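Section 2: Setting out the block and cradle

Jurodano shape set, Casunell bench tray
Tuesday, April 12, 2022

Before you start, wipe the floor of the tray with a dry, lint-free cloth. Dust shows clearly on the dark surface and can work its way into the openings of the block.

1. Stand the tray on a level bench with the sloped side walls to your left and right.

2. Place the red block towards the back wall, with the cut-out openings facing up. Leave a gap of 15 mm between the block and the wall.

3. Set the black cradle on the left side of the floor, base plate down. The curved edge of the upright panel must be at the top.

4. Check the two screws near the join between the base and the upright. Tighten by hand only.

CAUTION: Do not use a power driver on these screws. Too much force will strip the thread in the base.
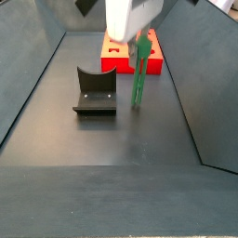 R. Matos

The green forked piece is held by its flat head, prongs down. Keep both prongs upright while moving it across the tray, and keep the tips clear of the floor.

5. Bring the piece over the matching opening and lower it slowly. If it meets resistance, lift it clear, turn it slightly and try again.

6. To remove the piece, pull straight up. Do not lever it against the rim of the opening.

NOTE: The prongs are long and thin and will bend if stored under load. Lay the piece flat in its box when it is not in use.

NOTE: Do not leave the set in direct sunlight or anywhere warmer than 39 °C.

Replacement screws are listed in the parts section under Cradle.

Contact: Bemardale Technical Publications | © 2022 Jurodano | Back to top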